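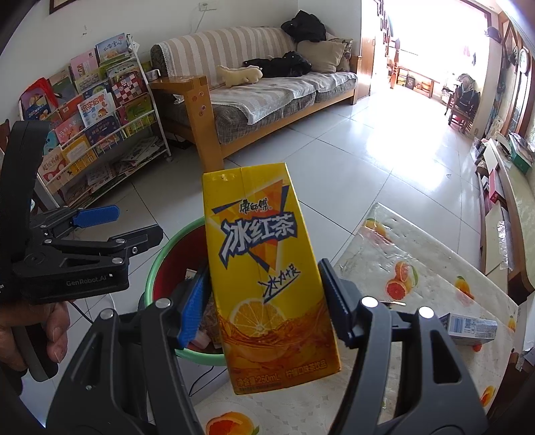
제목: Re: [옛극장] 스토바우 극장 2층 발코니, 다녀오신 분 계신가요?

안녕하세요, 메일링 리스트 여러분.

답장이 늦어서 죄송해요. 금요일에 메일 받고 바로 쓰려고 했는데 옛날 수첩부터 찾느라고요. 이사하면서 상자 어디에 넣었는지를 몰라서 집을 다 뒤졌네요. 결국 찾긴 찾았습니다!

먼저 물어보신 것부터 인용해서 답할게요.

> 안녕하세요. 가입하고 처음 글 남깁니다.
> 저는 어릴 때 스토바우(Stovau) 극장 근처에 살았는데요, 얼마 전에
> 지나가다 보니 간판은 그대로 있고 1층만 가구 창고로 쓰고 있더라고요.
> 2층 발코니석이 아직 남아 있다는 얘기를 어디서 읽은 것 같은데
> 혹시 최근에 안에 들어가 보신 분 계신가요? 그리고 이 극장이 원래
> 렐리아(Lelia) 극장하고 주인이 같았다는 게 맞는지도 궁금합니다.
> 영사기는 어떻게 됐는지도 아시는 분 있으면 부탁드려요.

발코니는 남아 있습니다. 제가 들어가 본 게 작년 10월이니까 아주 최근은 아니지만, 그 사이에 공사를 했다는 소리는 못 들었어요. 다만 의자는 거의 없어요. 맨 뒷줄하고 그 앞줄, 이렇게 두 줄만 바닥에 박힌 채로 있고 나머지는 다 뜯어 갔습니다. 바닥에 볼트 구멍만 줄줄이 남아 있는데 그걸 보니까 기분이 참 묘하더라고요. 계단식 바닥은 멀쩡했고, 난간 앞쪽 석고 장식도 왼편은 상태가 괜찮았습니다. 오른편은 비가 샌 자국이 천장부터 쭉 내려와 있어서 장식이 꽤 떨어져 나갔어요.

참고로 1층에서 올려다보면 발코니가 아예 안 보입니다. 창고로 바꾸면서 중간에 낮은 천장을 쳤거든요. 그래서 가구 보러 들어간 손님들은 머리 위에 극장이 반쯤 남아 있는 줄도 모르고 그냥 나오는 거죠. 저도 처음엔 그랬고요. 발코니로 올라가는 계단은 예전 매표소 옆 철문 뒤에 있는데 평소엔 잠겨 있습니다. 저는 창고 사무실에 미리 전화해서 사정을 얘기했더니 평일 오전에 오면 열어 주겠다고 하셨어요. 손전등은 꼭 가져가세요. 위층은 전기가 안 들어옵니다.

렐리아하고 주인이 같았느냐는 질문은 좀 복잡해요. 제 수첩에는 '처음엔 따로, 나중에 하이두(Hajdu) 흥행사가 둘 다 인수'라고 적혀 있습니다. 이건 예전에 렐리아에서 표를 팔던 분께 들은 얘기라 문서로 확인한 건 아니에요. 그런데 두 극장이 문 닫기 직전에 쓰던 입장권을 나란히 놓고 보면 활자며 테두리 무늬가 똑같습니다. 같은 인쇄소에 맡겼다는 뜻일 수도 있으니까 결정적인 증거라고는 못 하겠지만, 저는 하이두 쪽 얘기가 맞다고 보는 편이에요. 혹시 등기부를 떼어 보신 분이 계시면 바로잡아 주세요. 전에 누가 떼어 봤다고 한 것 같은데 메일을 아무리 검색해도 안 나오네요.

한 가지 덧붙이자면, 렐리아가 훨씬 큰 극장이었다는 건 다들 아시죠? 개관 광고에 1700석이라고 나오는데, 솔직히 저는 이 숫자를 믿지 않습니다. 당시 광고들이 워낙 부풀려 쓰기도 했고, 제가 가진 좌석 배치도(복사본의 복사본이라 글씨가 뭉개졌지만요)로 보면 아무리 봐도 그만큼은 안 나와요. 입석까지 합친 숫자가 아닐까 싶은데 이것도 제 추측입니다. 반대로 스토바우는 동네 극장이라 아담했고 발코니가 70석이었습니다. 이건 좌석표가 남아 있어서 확실해요. 가운데 블록이 제일 좋은 자리였는데 값은 아래층보다 쌌다고 하더라고요. 그러니 학생들이 죄다 위로 올라갔겠죠.

영사기 얘기로 넘어갈게요. 스토바우에는 두 대가 있었습니다. 한 대는 폐관할 때 플론몬트(Plonmont) 시민회관으로 갔어요. 거기 로비에 한동안 전시되어 있었는데 지난번에 갔을 때는 안 보여서 안내 데스크에 물어봤더니 지하 수장고로 옮겼다고 합니다. 렌즈는 빠져 있고 램프하우스 문짝도 다른 기계 것을 맞춰 단 거라 원형 그대로는 아니에요. 나머지 한 대는 행방을 모릅니다. 고철로 넘겼다는 말도 있고 누가 개인적으로 사 갔다는 말도 있는데, 둘 다 출처가 없어요.

영사실 자체는 발코니 뒤에 그대로 있습니다! 저는 사실 이게 제일 반가웠어요. 영사창 두 개하고 그 사이 작은 확인창까지 다 남아 있고, 불났을 때 떨어지게 해 둔 철제 덧문도 한쪽은 아직 레일에 걸려 있었습니다. 벽에는 연필로 적어 놓은 메모가 빼곡해요. 필름 도착 시간, 릴 순서, 어느 프린트는 몇 번째 릴에서 잘 끊어진다는 얘기 같은 것들요. 날짜가 제대로 적힌 게 별로 없어서 아쉽지만 필체가 적어도 두 사람 것은 되어 보였습니다. 사진을 찍긴 했는데 빛이 없어서 대부분 흐리게 나왔어요. 읽을 만한 것만 골라서 글자로 옮기는 중인데, 다 되면 여기에 올리겠습니다. 언제가 될지는 묻지 말아 주세요.

간판에 대해서도 물어보신 건 아니지만 조금만요. 지금 걸려 있는 건 개관 때 간판이 아니라 나중에 바꿔 단 겁니다. 원래 건 세로로 길게 내려오는 네온이었고 글자 끝에 별이 하나 달려 있었대요. 지금 것은 가로형이고 뒤에서 형광등을 넣는 방식이죠. 그래도 그것마저 떼면 극장이었다는 흔적이 밖에서는 하나도 안 남으니까 저는 계속 달려 있으면 좋겠습니다. 창고 쪽에서도 떼는 데 돈이 드니 그냥 두는 모양이에요. 게으름이 문화재를 살리는 경우도 있네요.

그리고 이건 리스트 전체에 드리는 부탁인데요. 렐리아가 마지막으로 상영한 프로그램 전단지를 찾고 있습니다. 동시상영이었다는 것까지는 아는데 두 번째 영화 제목이 자료마다 달라요. 예전에 벼룩시장에서 50장 묶음으로 나온 적이 있다는데 그때 사신 분이 혹시 이 리스트에 계실까요? 팔아 달라는 게 아니고 스캔만 한 장 부탁드리고 싶어요. 앞뒷면 다 있으면 더 좋고요. 뒷면에 다음 주 예고가 찍혀 있는지가 저한테는 중요하거든요. 예고가 있다면 갑자기 문을 닫았다는 얘기가 되니까요.

아, 스토바우 들어가 보실 거면 신발은 버려도 되는 걸로 신고 가세요. 비둘기가 영사실 환기구로 드나들어서 발코니 뒤쪽 바닥이 말이 아닙니다. 그리고 앞쪽 난간에는 기대지 마세요. 겉은 단단해 보여도 오른편은 손으로 밀면 흔들려요. 저는 모르고 짚었다가 식은땀을 흘렸습니다.

다녀오시면 후기 꼭 남겨 주세요. 특히 천장 가운데 둥근 환기 장식이 아직 붙어 있는지 봐 주시면 고맙겠습니다. 제가 갔을 때 한쪽이 처져 있어서 계속 마음에 걸렸거든요. 어릴 때 그 극장에서 뭘 보셨는지도 궁금하네요. 저는 만화영화 한 편하고, 중간에 필름이 끊겨서 끝을 못 본 서부극 하나가 기억납니다. 그 서부극은 아직도 제목을 몰라요.

그럼 또 쓰겠습니다.

추신: 지난달에 플론몬트 극장 배치도 보내 달라고 하신 분, 파일이 커서 메일이 되돌아왔어요. 주소를 다시 알려 주시거나 작은 걸로 줄여서 보내도 되는지 말씀해 주세요.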